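Sorting jars and small containers into a box

The containers had been accumulating since April. Every time a jar of supplements or coffee was finished I rinsed it, removed the label if it came off easily, and put it in the cabinet above the desk. The cabinet has one fixed shelf and a door that closes on a magnet. Last week the magnet stopped holding, which I took as the capacity limit.

This post records how I sorted them, mostly so that I can repeat the procedure without thinking it through again.

First, the criteria. A container stays if it has a lid that fits, has no smell, and can be opened with one hand while the other hand holds something. The third condition removes more than you would expect. Tall narrow jars with fine threads need three full turns and tend to bind if a grain of anything gets into the thread. Wide jars with a coarse thread or lugs need a quarter turn to one turn. I tested each lid twice, once finger tight and once tightened properly, and wrote the result on a strip of masking tape stuck to the base.

Smell is harder to measure. My test is to close the container overnight at room temperature and open it in the morning before coffee. Glass nearly always passes. The lid is usually the problem, specifically the soft liner inside a metal lid, which holds garlic and fish oil more or less permanently. I have tried baking soda, white vinegar and direct sun on the window sill. Sun for two days worked best. Baking soda did nothing I could detect. Seidu Amoah, who had the room before me and left me his notes on most household matters, recommends replacing the liner with a disc cut from silicone baking sheet. I have done this with 5 lids and it seals well enough for dry goods. I would not trust it with liquid.

Next, the working area. I used to sort on the desk and stopped, for the simple reason that round containers roll off it. The floor is better. The rug has enough friction to stop a jar that has tipped over, and a fall of zero inches breaks nothing. An open corrugated box on the rug serves as the holding area, and anything that has been checked goes into it. I leave the flaps out of the way so that the opening is as wide as possible. 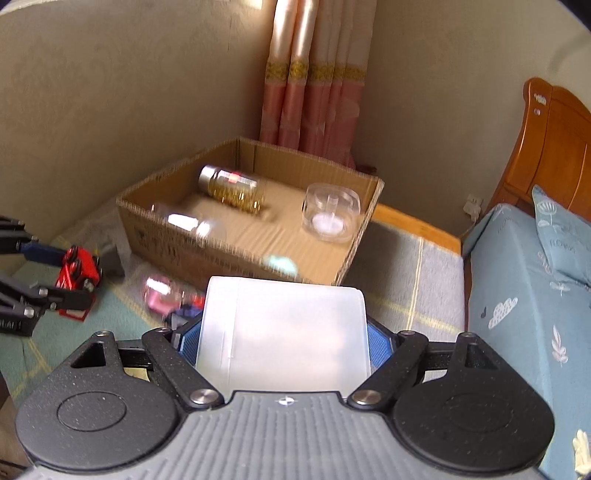 Orientation matters less than I assumed. I started by standing everything upright and lost time on it, as a light empty jar in a half-filled box falls over whenever the next one goes in. Now jars with tight lids may lie on their side and only open containers have to stand. Once the box is around two thirds full the contents hold each other in place and the question goes away.

Glass against glass is the one thing I do watch. Two jars touching will survive being carried across the room but not a drive over a bad road. For transport I put a plastic container between each pair of glass ones. The plastic ones weigh almost nothing, so they can go anywhere in the box without changing how it lifts.

Capsules get their own rule. They stay in the jar they came in, with the original label, until the jar is empty. I broke this rule once with a magnesium supplement and a vitamin that looked nearly the same, and had to throw out both. If the label is coming loose, tape over it. Do not rewrite it from memory.

The totals, for anyone who keeps such things: 34 containers at the start, 13 kept for use in the kitchen, 10 for the workshop, and the rest to glass and plastic recycling. The workshop ones hold screws and washers, where a smell in the lid is of no consequence.

On boxes. The best I have found are the double-wall kind that Ranex ships its shelf brackets in. The single-wall ones from Midis are fine for plastic but the base sags with glass. Run one strip of tape along the bottom seam and two across it at right angles. A base taped only along the seam opens at the ends first, and it does so while you are on the stairs.

I considered buying a matched set. Mawuli Agbenyega has one from Takács, all square, all stacking, and the shelf does look better. Square containers also use the shelf depth fully, where round ones waste about a fifth of the area in the corners between them. Against that, my jars were free and I own a lot of shelf.

Two items remain open. The cabinet magnet needs replacing, and I have not decided whether to use a stronger magnet or a roller catch. A roller catch needs better alignment than that door has. The second item is the lids without jars, which are in a bag on the back of the door. I will go through the bag when I have checked whether any of them fit the pickle jars from the Skavthorpe market, which have an unusual thread and arrived with lids that were already rusting at the rim.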